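The Second Life of a Gray Bin

Most of what leaves a warehouse gets photographed, weighed and labeled. The bin it sat in gets none of that. It goes back on a shelf or onto a pallet with other bins, and it stays in use until a wall splits or a corner gives way.

Periklis Economou has spent 18 years buying, repairing and reselling storage bins. His shop, Galanis, takes up the ground floor of a former dairy building and keeps its stock on steel racks that run the full depth of the room. The stock is listed in a ledger by size and wall height. On the morning I visited the ledger stood at 3,886 bins, of which 3,099 were ready to sell. The rest were waiting for a wash, a repair or a decision.

"People ask me what can go wrong with a box," Economou said. "I tell them to look at the floor of it."

The floor is where he starts with every bin that comes in. A bin that has held clothing all its life can look new after ten years. One that has held metal parts will have gray streaks where the parts were dragged, and after enough dragging the surface begins to go. He runs a thumbnail across the scratches. If the nail catches, the bin is downgraded and sold for rough storage. If it slides, the bin gets washed and goes on the better rack.

Walls are second. Scuffs on the inside of a wall mean that something has been pulled up against it many times, usually in the same spot. They look worse than they are. A pale vertical mark will often come off with warm water and a nylon brush, and when it doesn't, it does no harm. Cracks at the top rim are another matter, and Economou won't buy a bin with one longer than his little finger.

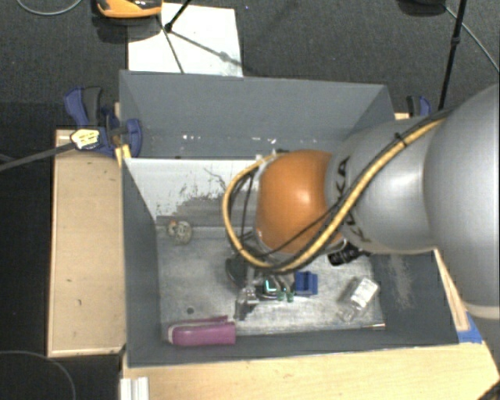
A gray bin at work, with a blue block beside the gripper and a pale scuff on the right wall.

Some customers put a panel in the bottom of a bin. The good ones are cut to fit, with the corners rounded off so they lift out for cleaning. White is popular because small things show up against it. It also shows every mark, and a white panel in daily use can look tired within a season. Economou sells replacements under the name Zustine, cut to order on a table saw at the back of the shop. He advises people to buy two at once and swap them.

His other line is dividers. The Skullby set slots into a bin lengthwise and crosswise, and it can be moved without tools. He keeps one on the counter for people to try. Small blocks, fittings and loose hardware are easier to pick out when each kind has its own section, though he says plenty of buyers take the dividers out after a month and never put them back.

Washing takes up most of the working day. Bins are soaked in a trough, brushed by hand and turned upside down on slatted shelves overnight. Powdery specks on the lower walls are the most stubborn part of the job. They collect where the wall meets the floor, and a hose tends to push them along without lifting them. Economou uses an old paintbrush cut down to an inch of bristle. Solvents are kept out of the wash room altogether. He used one early on, over a cold December, and ruined a batch that had been promised to a customer in Rinach.

"They went cloudy," he said. "Every one. I still have a few at home with potatoes in them."

Prices depend on condition and depth. Deep bins cost more, and they sell more slowly to households than he would like. A tall wall keeps the contents in, but it means reaching down for everything, and it throws a shadow over whatever is at the bottom. For a garage or a utility room he steers buyers toward a wall no higher than the forearm is long. For a workshop he asks what is going in and how often it comes out again.

He has firm views on filling them, too. Heavy pieces go in first and flat. Anything with a sharp edge gets a cloth under it. A bin that is going to be lifted by hand should be left a third empty, and a bin that stays on a shelf can be filled to just under the rim. Labels belong on the short side, facing out.

The largest order he ever filled was for 1,000 bins of a single size, and it took most of a spring to gather them. The smallest orders are for one, and those come in nearly every day. During my visit a woman came in with the measurements of a closet shelf written on her wrist. She left with a shallow gray bin, a Zustine panel and the cut-down paintbrush, which Economou let her have for nothing. He had another in the drawer.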